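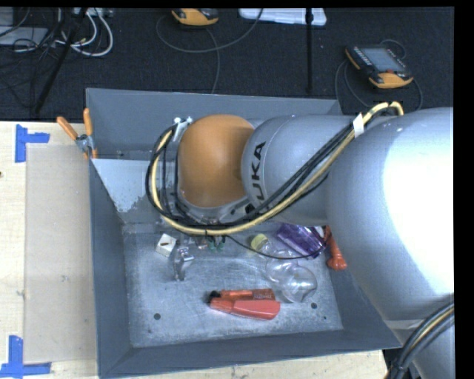 How does a small band get booked for a private party when it has no manager and no record label?

Mostly through guests who heard it at another party, and through a short, clear page where the price, the length of the set and the needs of the band are written. Good videos help, but they come after these things.

I have played keyboards in party bands for 19 years, first in my own country and then here, in my second language. In this time I have been hired by hotels, by parents of brides, by a company which sells floor tiles, and one time by a man who wanted music for the birthday of his boat. I did not ask him many questions. He paid the deposit the same evening.

My present band is called Tramum. We are 6 people on stage: drums, bass, guitar, keyboards, trumpet and a singer. We play soul, old disco, a little funk and, after midnight, whatever the guests shout at us if we know at least the chorus. Before Tramum I was in Trisetti, a trio, and I still compare the two all the time. A trio fits in the corner of a restaurant. It travels in one car. It can say yes to a job that a bigger band must refuse. But a trio at a wedding with 200 guests sounds thin when the people start to talk, and people always start to talk.

The first email

Most clients write very little in their first email. "Are you free in June and how much?" is typical. For years I was a bit offended by this and I answered in the same short way. Then I understood that the person who writes has probably sent the same line to ten bands during a lunch break, and that the first band which sends back a friendly and complete answer has a big advantage.

So now I have a text prepared. It says what we play, how long we play, how much time we need to set up, and what is included. It gives a price for a normal evening inside the city, and it says that travel is extra. After the price I ask for three things: the address of the room, the hour when the guests finish eating, and whether there is a stage. The third question gives surprising answers. I have been told "yes, a beautiful stage" about a carpet.

Singers in my band say I should telephone more. They are right, in general. On the phone a client tells you about the aunt who hates loud music and the father who wants to sing one song. For me the telephone is harder than writing, even after so many years. I prepare some sentences on paper before I call. I recommend this also to musicians who speak their first language, as many of them forget to ask about parking.

What the money is for

It is common that a client hears our price and says, "For three hours?" I do not become angry. From outside it looks like three hours.

We load the van at two in the afternoon. We arrive at four, and if the elevator works we are ready at half past five. Then there is the sound check, which must be finished before the first guests come with their coats and their presents. Then we wait. The waiting is long, and it takes place usually in a storage room between stacks of chairs, with sandwiches. We begin at nine, we play three sets of 50 minutes, and after the last song we need one more hour to take everything down while the staff look at their watches. I am home at three in the morning if the road is good.

When I explain the day in this way, nearly everybody understands. I now put it in the written offer, four lines, without complaining. The discussions about price have become shorter.

The deposit is another matter. We ask for a third at signing. In Trisetti we did not ask for any, we thought it was impolite, and one December we lost two evenings before the holidays when both clients changed their plans in the same week. It was too late to find other work for those dates. I bought no presents that year. Since then I send a contract of one page, and no person has ever refused to sign it.

The song list

Every couple sends a song list. Some send a short one with a first dance and two or three wishes. Others send everything they have ever liked, and it goes from heavy metal to lullabies. Our rule is that we learn two new songs for each wedding and the rest comes from our own list, which the couple receives early. We made this rule after a summer where we rehearsed eleven songs for one party, and played four of them, to an empty dance floor, while the guests were outside with the fireworks.

A song that people love in the car is not always a song for dancing. I try to say this gently. There is a ballad, I will not write which one, that was requested at six weddings in one season, always for the middle of the evening. Each time the floor became empty before the second verse. Now we offer to play it during the dinner, at low volume, and the couples are happy with it. They hear their song, and the disco is safe.

For children at the party we play two songs early. They are the bravest dancers and they pull the adults in. After that they sleep under the tables.

About volume

If I could change only one thing in young party bands, I would make them play softer in the first set. The guests are still talking, many have not seen each other for years. If they must shout, they go out to the terrace and you will not get them back. We start with the drummer on brushes and the trumpet with a mute. The guitar player suffers. In the third set he is allowed to do what he wants.

Some rooms have a limiter, a box on the wall that cuts the electricity when the music is too loud. The first time it happened to us was at Plekton, a former printing house by the river where they do weddings and company dinners. We were in the middle of a chorus, and suddenly there was only the drummer and 140 people singing. It was quite a nice moment. The second time, ten minutes later, it was less nice. The man at the bar told us that a red light comes on before the cut, and that it was behind the curtain, where our own curtain lights were hanging. Ask for the limiter before you sign, and ask where the lamp is.

At the Fankhauser, the hotel up the hill where we play every New Year, there is no limiter but there are guests sleeping on the floor above. The agreement is that the bass goes down at one o'clock. Our bass player sets an alarm on his phone. He has done it for years, and he is always sad when it rings.

After the party

The morning after, I send a message to the client. It is three lines, I say thank you and I name one thing from the evening, so that they see it was written for them. I do not ask for a review in this message. I wait one week, until they have slept and perhaps seen some photos, and then I ask. Most of them write something kind. A few write something strange. One lady gave us four stars from five, with the comment that the band was perfect but it rained.

I keep also a notebook for the rooms. In it I write where the van can stop, which door is wide enough for the organ, how far the electricity is from the stage, and if the kitchen is generous with the band. When a new inquiry comes for a room we know, I can answer the same day with details that the client did not have yet. Twice this was the reason we were chosen, the clients told us so.

For next summer we have still a few free evenings in May and one in September. The trumpet player asks me to add that he is available for churches too.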